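**Budgeting for a first gripper setup, sim now or hardware now?**

**mulga_bench** wrote:

Hi all, long-time lurker, first proper post in the purchasing section. We're a small outfit doing kitchen-task automation (tidying benches, putting utensils away, that sort of thing) and I've been handed the job of planning what we buy before the new budget kicks in come August. I've got quotes from Ciltow and Rivano, plus a second-hand listing for an older Savolainen arm that looks tempting, and my head is spinning a bit.

My question is mostly about order of spending. At the moment we do everything in simulation. I can practise picking up a spatula off a stone benchtop until the cows come home and it costs me electricity and a cuppa. The boss reckons that means we should buy the cheapest arm going and put the savings into compute. I'm leaning the other way, a decent gripper first and the arm later, because flat utensils are where I lose most of my time. 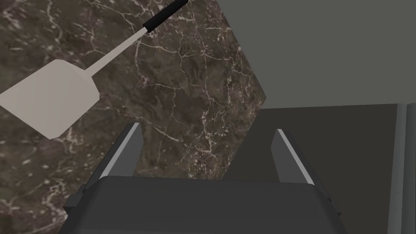 **tin_possum:** Gripper first, no question. But ask Ciltow for the finger pads as a separate line on the quote. They'll bundle them if you let them, and then you're paying for a whole finger assembly every time a pad wears out. We went through 9 sets in our first year and I nearly cried at the invoice.

**saltbush_42 wrote:**

Gonna disagree with possum a bit. A fancy gripper on a sloppy arm is still a sloppy arm. If your wrist can't come in low and flat, it doesn't matter how lovely the fingers are, you'll be shoving that spatula round the bench all arvo. I'd put the bulk into the arm and get basic parallel fingers. You can 3D print pads for next to nothing!

**mulga_bench** wrote:

Ta both. Saltbush, which arm would you go for though? The Rivano quote is the dear one, but it includes commissioning. The Savolainen has 62 hours on the clock according to the seller (who has been very slow to answer my emails, I must say).

**saltbush_42 wrote:**

62 hours is nothing if it's true. Ask for the controller log. If they won't send it, walk away. And check the freight! I bought a bargain once and the crate plus forklift hire ate every cent I'd saved.

**tin_possum:** Agree on the freight, still disagree on the printed pads. They go shiny and then they slip. Fine for a demo, rubbish for anything you want to run overnight.

**quoll_and_co wrote:**

Can I throw a spanner in? Are you sure it's one arm you need? I noticed everyone's pricing single arms, and half the kitchen jobs I've tried to automate ended up wanting a second hand to steady something. A pot with a lid, for starters. If you buy single now and dual later you'll pay for two controllers, two lots of mounting and probably two rounds of safety paperwork.

**mulga_bench** wrote:

Ha, you've found the bit I was avoiding. Our sim has been two-armed from the start, with both arms on one white body, so the plan on paper has always been dual. It's the budget that's single. The test kitchen has a cluttered stone bench with bottles, a domed lid and a spatula on it, and I picked that mix on purpose so we'd have tall things and flat things and round things to price against. The left arm has hardly earned its keep in my spatula runs, to be fair, so I honestly can't tell whether I'm designing for two arms out of need or habit.

Here's where I've landed for the draft, happy for people to pull it to bits:

1. Two grippers with spare pads quoted separately (possum wins that one). I want bench time with these before anything else turns up. My plan is 100 grasps on each utensil, logged by hand, and then the same again with printed pads so we can settle the argument.
2. A body and mounting that will take two arms, even if the second arm has to wait until next financial year. Narnitz do a frame with both shoulder plates on it already, and the price difference over their single is small enough that I reckon I can get it past the boss. I still need to work out reach to the far end of a bench like ours.

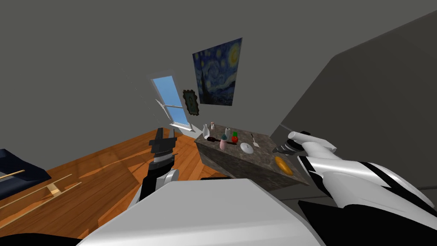 3. One arm now, either the Rivano or the Savolainen, depending on whether that controller log ever appears. Controller to be the dual-channel one either way.
4. Freight, crate and forklift hire on their own line. Thanks saltbush.
5. Whatever's left goes to compute, which won't please the boss.

**quoll_and_co wrote:**

Much better. Get it in writing that the Narnitz plates fit the Savolainen bolt pattern, though. Older arms can be odd, and adaptor plates add height at the shoulder, so your reach numbers change too.

**saltbush_42 wrote:**

I'd still swap 1 and 3. What are you going to do with a gripper and no arm, wave it about?

**tin_possum:** Clamp it to a drill press stand. Works a treat. We did 113 grasps that way before our arm cleared customs and binned one whole finger design on the strength of it.

**saltbush_42 wrote:**

Alright, that's pretty clever. I still reckon the arm money should be locked in first, but I'll stop whingeing.

**mulga_bench** wrote:

Drill press stand is going on the list! I'll chase the bolt pattern tomorrow and post the answer in this thread when Narnitz get back to me.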